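# Gripper trials on the tube bench: the questions we keep getting

These are collected from the inbox, the comments and one long phone call. If yours is missing, it's either new or we're avoiding it.

### What are you comparing?

Grippers, mostly. The Drilla and the Wikano are both black, both have jointed fingers, and both are sold with the claim that they're good with small things. We wanted to know which one is good with small things when the small things are capped test tubes packed close together in a rack. We also compared two controllers and two places to mount a camera, so there's a fair amount of overlap in the results, and a few arguments.

### Why is it all in a simulator?

Glass is expensive and the simulator doesn't need sweeping. A real bench comes later, once we've settled on a gripper and someone has signed for it. The arm, the table, the racks and the boxes are all rendered, and so is the concrete floor, which has stains on it because whoever picked the texture wanted it to feel like home.

### What does a run look like?

The arm goes to a rack, takes a tube, carries it to one of the cream boxes and lowers it into a hole. Then it does this again with a different tube, and so on until the run ends or the controller loses its nerve. Each gripper got 600 runs with the same starting layouts in the same order. The boxes are numbered 1 to 4, and the target number is picked before the run starts, so there's no credit for a beautiful placement in the wrong box. We had to write that rule down after an early discussion about partial marks.

### Isn't picking up a tube the easy part?

Picking up one tube on a bare table is the easy part. In a rack it has neighbors, and the fingers need somewhere to go. The Wikano's fingers are narrower at the tip, and on the blue rack that matters more than anything printed on the box it came in. The Drilla has more grip force and uses it to lean on whatever is next door.

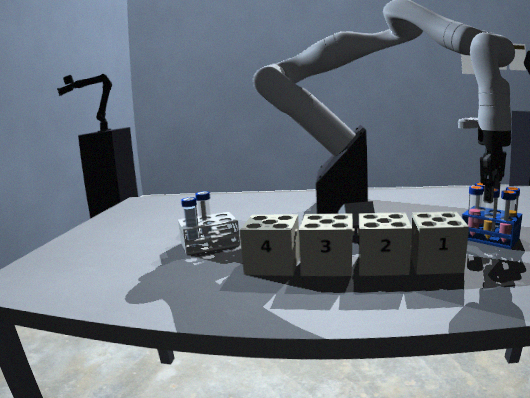 Sizwe Swanepoel wrote to say that finger width is the wrong thing to measure, and that we should look at how wide the fingers have to open before they start down. Two grippers with the same tips can need very different amounts of room on the way in. He's right, and it was mildly annoying to be told so after we'd made the chart. The new chart has opening width along the bottom, and it explains a lot more of the bad picks than the old one did. The old one has been retired to a folder called "old".

### How do you define a bad pick?

Any of the following, logged the moment it happens:

- a neighboring tube moves more than the limit we set
- the tube leaves the rack tilted and stays tilted
- the fingers close on nothing and the controller carries on as if they hadn't

The last kind is our favorite to watch and the worst to find in a log. The arm makes the whole trip, lowers a handful of air into the correct box with great care, and goes back for more. Of the bad picks we logged for the Drilla, 324 were the first kind. It's a strong gripper. It has opinions about the tubes next to the one you asked for.

### Does the arm matter, or only what's on the end of it?

It matters more than we wanted. We used the same light gray arm for both grippers so that we could stop thinking about it, and then spent a week thinking about it. The mount is at the far side of the table, so the elbow and wrist have a long way to fold when the arm works over the middle. Some targets can be reached in more than one pose, and the controller's taste in poses isn't always ours.

### Which controllers did you use?

The Peng, and our own. The Peng plans the whole path before it moves and then follows it no matter what. Ours checks as it goes, which makes it slower and a little twitchy. Near the racks we'd take twitchy. Out over the open table the Peng is smoother, and ours looks like it's carrying soup.

We tried handing over from one to the other halfway through a move. This works fine as long as both agree where the arm is. The fix was to make the Peng report its position before letting go, a thing we'd assumed it was doing already.

### Why does the arm sometimes wait over the middle of the table?

That's the handover. The arm stops at a fixed point, the two controllers compare notes, and off it goes again. It looks like hesitation and we've been asked if it can be hidden in the demo video. It can't, or at least we won't.

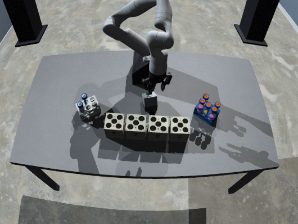 One reader asked why we don't drop the handover and slow the Peng down near the racks, since half of what we call control is really patience. We did try it, on a smaller set of layouts. Slowing it down cut the bumping, and it also made every run long enough to go and get lunch. The trouble is that a slow arm following a wrong plan still gets to the wrong place. It's only more dignified about it. We've left the slow setting in for anyone who'd like to repeat the test.

### Where do you put the camera?

We compared a fixed camera looking across the table with one on the wrist. The fixed one sees every box and both racks until the arm gets in the way, and the arm gets in the way at exactly the point where you'd like to see something. The wrist camera has a lovely close view and no idea where it is.

We ran 128 layouts with each and then with both. Both was best. We'd hoped for a more surprising answer, given how long it took to render.

Shadows turned out to be a bigger nuisance than blocked views. The light in our scene is hard, and the arm throws dark shapes all over the tabletop. An early version of the tube finder was very keen on tubes that were really the shadows of tubes. We could've softened the light. We left it alone, on the theory that a bench near a window will be at least that rude.

### Do cap colors help?

For the camera, yes. The orange ones stand out well against the cream boxes. The blue ones on the blue rack are another matter, and the tube finder spent a while treating the rack as one very large cap.

For the gripper, color makes no difference, though you'd be surprised how many times we've had to check that.

### Which gripper do you recommend?

For tubes in a tight rack, the Wikano with our controller near the racks and the Peng everywhere else. For single tubes with plenty of room, the Drilla is quicker to close and it doesn't let go. If you already own a Drilla, please don't throw it out on our account. Try opening the fingers less on approach first. The default opening is set for something the size of a jar.
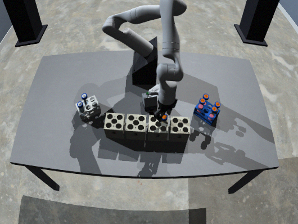

**Annick Lecomte**
*Bench Trials Lead, Kendley*

I'm putting my name here so that complaints about the recommendation come to me and not to the people who ran the trials. I've had two kinds so far. One says we were too hard on the Drilla, and the other says we should've tested a suction cup. On the first, all the run settings are in the download, and if you can get a better score out of it I'd like to see how. On the second, a capped tube gives a suction cup very little to hold on to, and I didn't feel like proving it in public.

I'd also like to own up to the opening-width chart, which was mine in both versions.

### Does it matter how the tube is held?

Quite a bit. Gripping high, at the cap, keeps the fingers out of the rack on the way in and clear of the box on the way down. It also means the tube can swing, and a swinging tube over a small hole is a long few seconds. Gripping lower is steadier, but then the fingers arrive at the box before the tube is properly in. We went with high and slow. The Wikano holds a cap well enough if you don't jerk it, and the Peng did have to be asked not to jerk it.

### What happens after a tube is let go?

The fingers open, the wrist goes straight up, and only then is the arm allowed sideways. We added that order of events following a batch of runs in which it went sideways first. On the way back to the rack there's a check that the fingers are clear, done by finger position and then by the wrist camera. When the two disagree the run stops and somebody has to look at it. Usually the camera is wrong. We still stop.
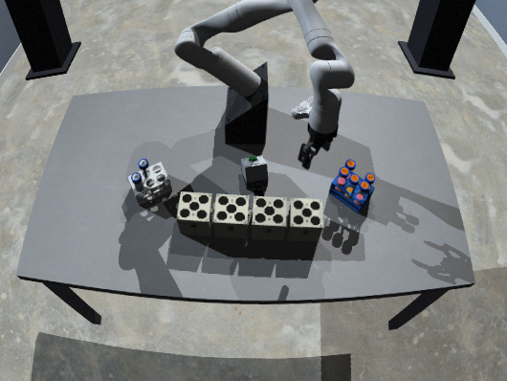

*Over the table with nothing in the fingers, between the middle of the bench and the blue rack.*

### Can I have the scene files?

Yes. Write to the trials address and say which simulator version you're on, because the older ones load the table upside down. You'll get the bench, the racks, the boxes and the layouts in the order we ran them. The Peng settings are included, but the Peng itself isn't ours to hand out.

### When are you moving to a real bench?

August, if the arm ships when they say it will. The first week will be spent finding out what the simulator was being nice about. Friction, at a guess. Possibly also cables, as ours has none.

### Will you test other grippers?

We have a short list and a shorter budget. If you make one and want it on the bench, send the model files with the correct scale. The last set we got would have needed a bigger room.

*Page last changed April 22, 2022, to add the question about letting go.*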